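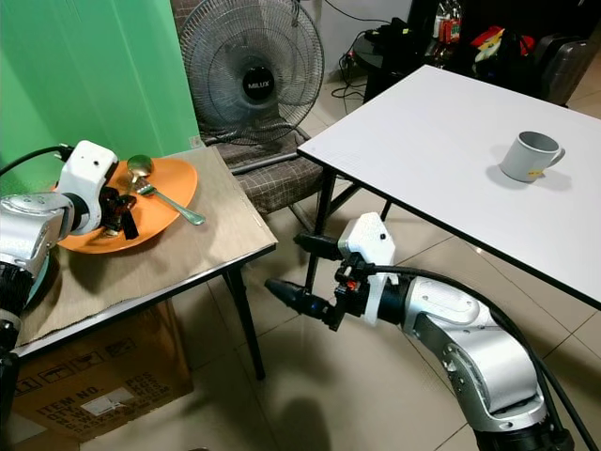 Grestent Two-Arm Table Clearing Set

Grestent is a set of recorded demonstrations and a trained policy for two-arm table clearing, made by Trelura for labs that work on household manipulation. The work covers plates, flatware and mugs spread over two tables of different heights, with one arm assigned to each side.

What is in the set
3,000 demonstrations, of which 2,039 passed review and were used for training
600 held-out trials with object positions not used in training
Policy weights for three random seeds
Calibration files and the replay tool (Kaseo)

Method
Both arms are driven by one policy. It takes the head view and the two wrist views and puts out short chunks of joint targets for both sides at once. Earlier versions ran a separate policy per arm, and the arms often waited on each other during handovers. The shared policy cut most of that waiting — the full comparison is in the report that comes with the download.

Flatware on a plate is still the hardest case. A spoon or fork lying nearly flat leaves little room for the fingers, and a fork handle that sticks out past the rim is easier to grasp than one that stays inside it. Mugs are picked by the handle or the body, whichever the policy reaches first.

Requirements
Two arms with parallel grippers, a wrist camera on each, and one head camera. Cloth table covers are supported. Glassware is not included in this release.

Support
Questions about setup or licensing go to Baltazar Chávez at the Tapia office. The next release is planned for May.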